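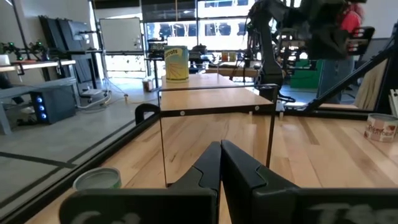 Trumen two-arm table kit
Shared workshop edition

Price: 1291, without arms. Part number 3853.

Trumen is a table kit for people who want to build a robot with two arms in a shared workshop or a big garage. It was designed by Vignesh Murthy and Na-rae Jeon, who wanted a table which one person can build with simple tools and later change without drilling.

What is in the box

Wooden tabletop, oiled on one side
Black aluminum extrusions for frame and legs
Two arm base plates
Sloped board and upright frame for the can exercises
Bag of screws, 11 spare nuts

The arms, grippers, cameras and computer are not included. We can advise you by mail which arms fit to the base plates.

About the cans

Our test objects are food cans from the normal shop. They have different heights and shiny labels, and these are good for finding mistakes in your camera setup.

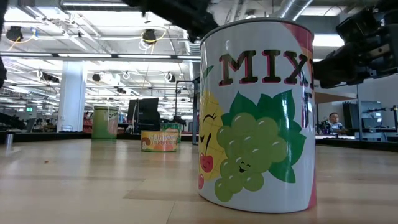 Fruit mix can on the wooden floor, with smaller cans farther back.

Building

Please put the legs together first, on the floor, and tighten the screws only halfway. When the tabletop is on, check the level and then tighten everything. Afshin Vahidi built his in one evening, but for a first build please plan a weekend.
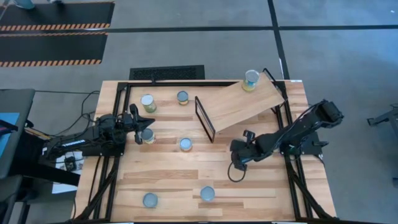

The sloped board can stand on the left or on the right side. If you change the side, you must teach the positions again, because the old ones will not match.

Keep the arm cables long enough for the full reach. A short cable pulls at the wrist and the gripper does not close straight.

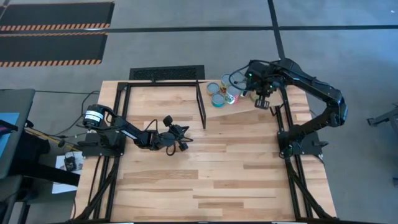
Before the first run, set both arms to slow speed and keep one hand near the power switch.

Delivery

The next kits leave our workshop in October. For questions about orders please write to Eun-ji Ko. Replacement parts for this version will be available until the end of 2020.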